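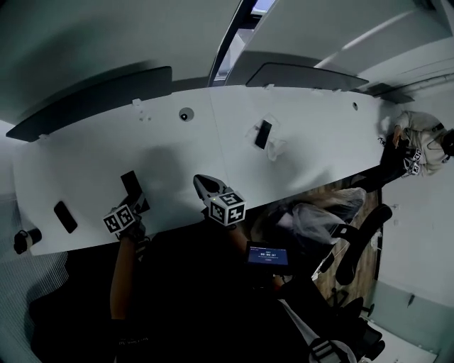
The wedding package that grows

Print this page | E-mail to a friend

Godance will teach you a first dance, Brostine will do the flowers and Kozan will send a car. Book all three together, says the brochure, and you save. I have my doubts.

The couples' package, launched in April, covers up to 80 guests. Nearly every couple I spoke to had fewer. One had 66, and paid for 80 all the same. The small print calls this a "minimum table charge", though the tables come from Kikovier and are billed apart.

Then there are the dance lessons. You get two. Anyone who has watched a groom count under his breath will know how far that goes, and the third lesson is full price.

The car is lovely, I'll grant them that. But it is yours until 3pm – after that the meter runs, and photographers are not known for hurrying.

Ask each firm for its own price before you sign. When I did, Brostine's flowers alone came out cheaper than their share of the deal.

E-mail this article | Print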